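I got to Jovita Gallegos's place just after nine on a Thursday, and she'd already been glazing for two hours. She makes mugs, bowls and the odd teapot under the name Indomley, from a unit behind a tile shop, and I've wanted to talk to her ever since my sister gave me one of her bowls and I stopped using all my others.

She put the kettle on before I'd got my coat off. "You're having the ugly mug," she said. "Visitors always get the ugly mug." It was a lovely mug, sort of speckled green, with a handle you could get three fingers through. Apparently the handle was the problem. "Too generous. It looks like an ear."

Jovita didn't start out in pottery. She worked in a building society until she was in her forties, and went along to an evening class with her friend Sobia Usmani, who gave it up after 2 weeks. "Sobia hated the mud. I came home with it in my hair and I thought, well, that's me sorted." She bought a second-hand wheel that spring and ran it in the garage, with the car out on the street in all weathers.

I asked how bad the early pots were. "Oh, dreadful! Heavy as bricks. My brother's still got one and he uses it to stop the shed door banging."

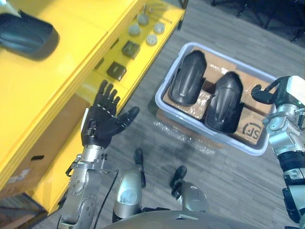

Glazes are what she really wants to talk about, and once she's off there's no stopping her (I didn't try very hard). She keeps every recipe in a set of school exercise books, and the oldest one has gone brown at the corners. I asked how anyone keeps track of so many little trial pieces, and she said it's mostly about giving each thing a place and sticking to it. Think of a yellow shelf with its round grey pucks together on one tier and the dark square blocks just below them – you'd know at a glance what belonged where. "I was hopeless at that," she said. "I had test tiles in my coat pockets. I had one in the bread bin."

Her favourite is a blue she calls Ledesma, after the street her grandmother lived on. It took her 20 goes to get it right, and she still won't put it on anything bigger than a cereal bowl. "It runs. You open the kiln and it's all down the shelf, and you say a few words."

Money came up, as it does. A new kiln cost her £2000 and she didn't tell her husband the price until April. "He asked if it came with a car."

I bought two bowls on my way out, one plain and one in the blue. She wrapped them in last week's paper and told me they'd be fine in the dishwasher, but that she'd rather not hear about it.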